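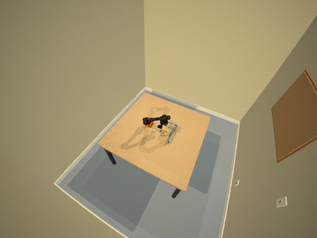
Turnine bench, simulated: the small arm, the open rack and a piece under the gripper tip.

Turnine

Simulated episodes of a bench arm loading small parts into a rack, with notes from the people whose job it is changing.

Last updated: May 3, 2018
Maintained by the bench automation group at Hallura, Clotholm works

What this is

Turnine is a set of simulated recordings of one dull and rather fiddly job. At the Clotholm works we make fittings for hearing equipment, and before a batch goes to the wash every piece has to be put into an open rack by hand. It takes good eyesight and a steady wrist. People on the loading benches have been asking for help with it for years, and now we have an arm that can learn the job – we're very pleased about that!

The recordings were made so that we could try out layouts and speeds before moving any real furniture. They turned out to be just as useful for talking things over with the bench staff. It is much easier to say "the rack is too close to my elbow" when you can point at something on a screen.

What's in the folder

episodes/ holds the recordings, one folder for each run
layouts/ has the bench layouts, including the ones we gave up on
notes/ has comments from the loading benches, typed up with names removed
tools/ contains the playback script and the layout checker

There are 50 episodes across 18 layouts. Each episode covers one loading job from start to finish and comes with joint positions, the gripper command, the pose of the piece and a rendered view of the room. The result is in result.txt, as placed, dropped or stopped. Please keep the dropped ones in if you make your own split. We learned more from them than from all the tidy runs put together.

The room and the table

The simulated room is deliberately plain. We started from a full model of the loading hall, with trolleys and shelving, and it was slow to load and hard to read. The table, the arm and the rack are what matter for reach, so the rest went.

The rack model follows the open pattern made for us by Kirkegaard. Its bars are thin, and from some angles they nearly disappear at the size we render. If you are training anything on the pictures alone, look at a few by eye first. The piece is tiny in the wide view as well, and its colour is close to the orange of the arm's base, so a simple colour filter will pick up both.

What changes for the bench staff

This part is longer than you might expect in a README, but we'd like anyone using the data to read it.

The agreement at Clotholm is that the arm takes over the repeat loading and the person on the bench keeps everything either side of it: checking the pieces, setting up the rack, deciding when a batch is fit to go. Nobody's hours are cut under the trial. Two benches were picked, and the people working on them chose which batches the arm would get first. They chose the smallest fittings, the ones that leave you with sore thumbs by dinner time.

There are 26 comments in notes/ and they are well worth an hour of your time. Plenty of them are cheerful. Several are worried, mostly about pace: if the arm never stops for a stretch, will the person feeding it be expected to keep up? We took that seriously, and the pause button in the bench plan is now within reach of the seat in every layout we still use. It also waits for a person to restart it. Others asked for training on the set-up screen so that they could change a job themselves – sessions on that begin in August.

One comment says that loading was the time of day for a chat, with hands busy and heads free. We haven't got an answer to that in the code, but the seats in the newer layouts face each other again.

Known problems

Contact between the piece and the rack bars is stiffer than it should be, so some drops look bouncier than real ones.
Layout 2 has the seat marker on the wrong side of the table. The reach figures are still right.
Washing and drying are not modelled at all.

Using it

Run tools/play with the name of an episode folder. Add the word slow to watch at half speed, the setting we use at the benches.

You are welcome to use the data for teaching and research. Please don't use it to set work rates for people – it says nothing about how fast a person can or should load a rack. Corrections and new layouts are very welcome, and so are drawings on paper. Some of our best layouts began that way.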